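4. Field Demonstration at the November Open Day

4.1 Purpose and setting

The laboratory experiments in Section 3 were run by the authors with a fixed schedule and no audience. The open day was used to find out how much of that performance carries over when the operator has to stop and start on request, when people ask for tasks to be repeated, and when the order of tasks is decided on the spot. It was held on 9 November 2025 in the Wonar demonstration rooms, which include a mock grocery area and a small table area used for handing over and setting down baskets. Visitors booked a place in advance and were admitted in groups. Each group stayed for one session.

The humanoid platform was the one described in Section 2, under the control software we call Ira. No parameters were changed between the laboratory runs and the open day apart from the arm speed limit, which was lowered to the value required by the site safety plan. Arvid Sjögren acted as session lead and held the stop button. Xiaoqing Liao ran the logging station and called out the start of each trial.

4.2 Task set

We selected 4 tasks from the laboratory set. Two involve baskets only: taking hold of a basket by its rim at a table, and carrying a basket from one station to another. The other two involve produce: picking a named item from a display stand, and placing a picked item in a basket held by the other hand. The last of these is the most demanding, as the holding arm must keep the basket still and clear of the stand while the picking arm works across it.

Visitors could choose the task and, for the produce tasks, the item. They could not choose the grasp. Grasp selection was left to the planner in all sessions, and the session lead did not correct a grasp once the arm had begun to move. If a trial was stopped, the item was put back by hand and the trial was logged as stopped, whatever the reason.

4.3 Recording

The head camera stream was stored for every session together with joint positions and gripper commands. Clock drift between the camera and the joint log was checked before the first session and again after the last one. The Moen annotation tool was used afterward to mark the start of reach, first contact, closure, and release. Two annotators marked each trial independently. Where their marks for first contact differed by more than 500 milliseconds, the trial was reviewed by a third person, who made the final call. Audio was not stored.

4.4 Observations

Rim grasps at the table were affected mainly by the approach angle. With the table seen from nearly overhead, the far side of a basket rim is well resolved in the head camera, but the wrist and forearm cover part of the near side as soon as the arm comes across. The planner handles this by fixing its estimate of the rim before the forearm enters the region of interest. A translucent rim makes that estimate less certain, and two baskets standing close together can be merged into one outline. Both conditions occur in Figure 3(a).

At the produce stand the main difficulty was separation of items in a full bin. Long items such as carrots and cucumbers lie at mixed angles, and the grasp that suits the target can press against its neighbors. Lift height was therefore set by the length of the item and not by the depth of the bin. Items on the floor were outside the task set and were ignored by the planner. The holding arm kept to a low posture in front of the stand, which left the bins in view of the head camera during the pick.

Figure 3. Head-level views from the demonstration.
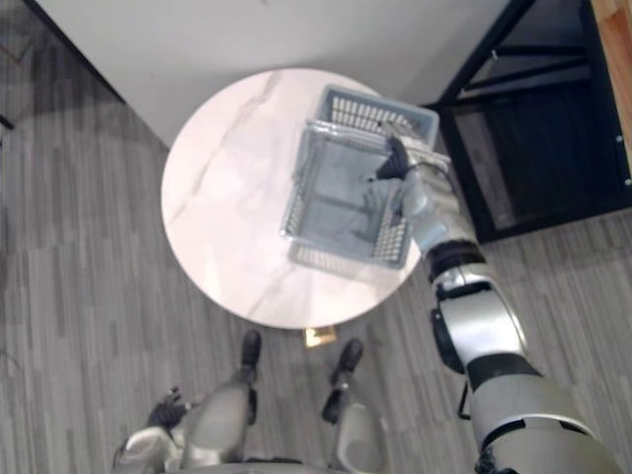 (a) Right gripper at the rim of the nearer of two baskets on the round table. (b) Carrot held in the left hand over the bins, with a wire-mesh basket in the right gripper. 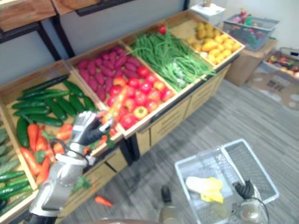 4.5 Limits of the demonstration

The open day was not a controlled experiment. Visitors favored the produce tasks, so the tasks were not sampled evenly, and the results are not pooled with those of Section 3. A second visit day using the Dirby basket set is planned for January, with the task order drawn in advance.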